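Print | E-mail
Filed under: Education Policy, School Finance

Chapter 2
Paying for the School Day

Public schools draw their money from several levels of government. In the Montoya district, the state pays a fixed sum for each student enrolled, and local property taxes supply the remaining 25 percent of the budget.

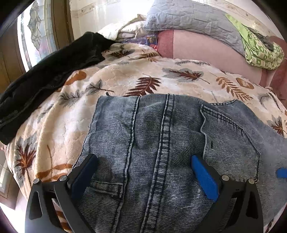

What happens when enrollment falls? The district receives less state money the following year, although heating, bus routes and building repairs cost nearly as much as before.

Wurnberg, a neighboring district, lost 100 students and closed one school.
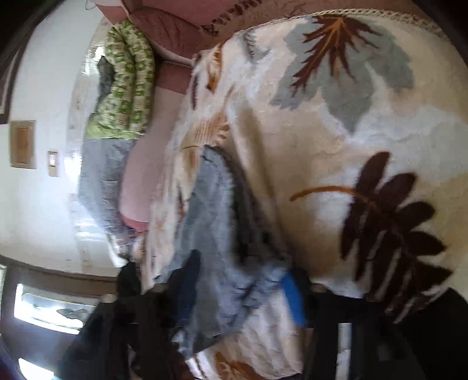

Qistina Sembiring objects that per-student formulas penalize small districts, and she favors a base grant for every school. Section 2 compares the two methods.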